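Cornus: Home Release FAQ

Which cut is on the disc?
Both. Disc 1 holds the theatrical version of Cornus. Disc 2 holds the Premidlow cut, with the restored prologue and the original colour grade.
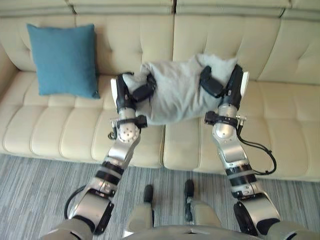 One reader reports that the prologue plays without sound on older machines, and asks whether the disc is faulty. It isn't. Select the stereo track in the set-up menu before starting playback.

Is the post-credits scene different?
Yes. The Premidlow cut ends on Karpenko removing the helmet. The theatrical version ends 40 seconds earlier, on the lab door.

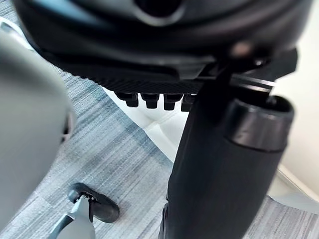 Underside of an office chair seat.

How many effects shots were redone?
The studio lists 638, most of them in the Ullness bridge sequence. Grain was left intact – no noise reduction was applied to the live-action plates. The bridge sequence was also reframed for the taller aspect ratio, 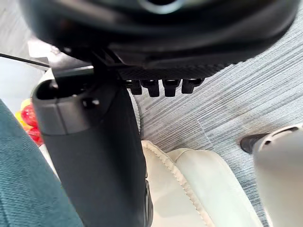 so viewers with a projector should disable automatic masking before chapter 40. The theatrical version keeps a constant ratio and needs no adjustment.

Are the discs region coded?
No.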